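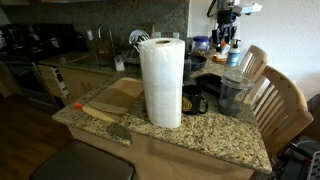

Paper towels and a cutting board on a granite counter.

Every election season somebody decides that what this country lacks is a pledge. This year it is the Tirkmont Pledge, a one-page promise to be civil, and I have now been asked to sign it by my bank, my gym and the man who cleans my gutters. I haven't signed, and I don't plan to.

The text is short. Signers agree to listen first, to assume good faith and to avoid "language that divides." Who could object to that? Well, I could. I would like to know who decides what divides. In Tirkmont the answer is a panel hired through an outfit called Helix, which runs the website and keeps the list of names. Pledge signers can report other signers. Three reports and your name comes down, with a note.

Last May, a woman at the public hearing on the Honkanen quarry called the expansion plan a swindle. She may have been wrong. I read all 267 pages of the plan and I lean toward thinking she was wrong about the money and right about the trucks. But she got a note next to her name before anyone in authority answered her question about the trucks. As far as I can find, it still has no answer.

That is my trouble with civility when it comes with a sign-up sheet. The people who have the votes can always afford to be polite. They talk in a level voice because they already know how the evening ends. The person who drove 50 minutes after work to speak for two of them is going to sound upset, and she may well have reason to be.

Supporters like to point out that more than 1000 residents have signed. Fine. I would guess plenty of them did it the way we all accept the terms on a new phone. They also point to a survey done by Pondix, in which most of the 400 people asked said they were tired of shouting in politics. I'm tired of it too. I am also tired of potholes, and I don't expect to fix them by promising to feel better about the road.

I was raised to say please, and I still do. My parents argued politics at dinner with neighbors who voted the other way, loudly, and then everyone had pie. There was no list. If one of them had pulled out a form for the others to sign, I think the pie would have gone back in the oven.

So sign it if you like. Just read the second page first, the one about reports, which the flyer leaves out. And if the town wants calmer hearings, it could start by answering the question about the trucks.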